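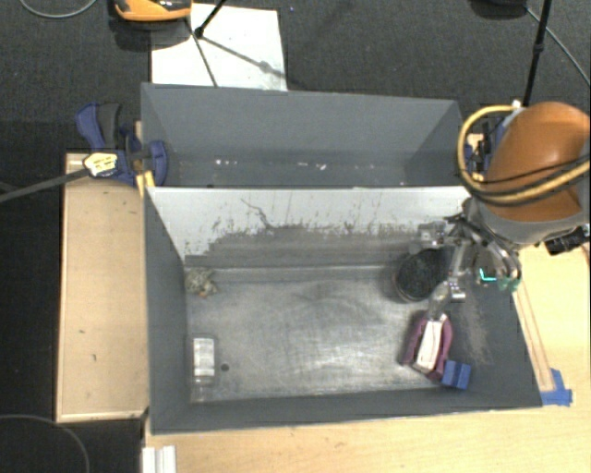
Bin picking, week whatever

Tuesday, February 7, 2023

The robotics club has voted to enter the Urnen challenge in November, and I was on the losing side. I still think we should have stuck with the line follower, which at least finishes the course.

The rules sound easy. Things go in one bin, the arm moves them to the other, and you get points for each one that lands. Our team report says the Remier code made 179 good picks out of 2,000 tries. The club newsletter called this "promising." I'd call it a gripper that mostly pokes things.

Small blocks I can believe in. A clear bottle or jar lying along the wall is another matter, and so is anything round and black that ends up tilted close to the divider. The Pastell crowd keeps telling me more training will fix it — they said the same thing 42 meetings ago.

I'm also not sold on a scratched, metallic-looking gray floor for a vision project. It shines in the middle and gets smudgy toward the back. I asked if we could try a plain mat and was told the Nijs rules don't allow one. I've read those rules. Mats are on page 2, allowed.

Next meeting I'm bringing the printout.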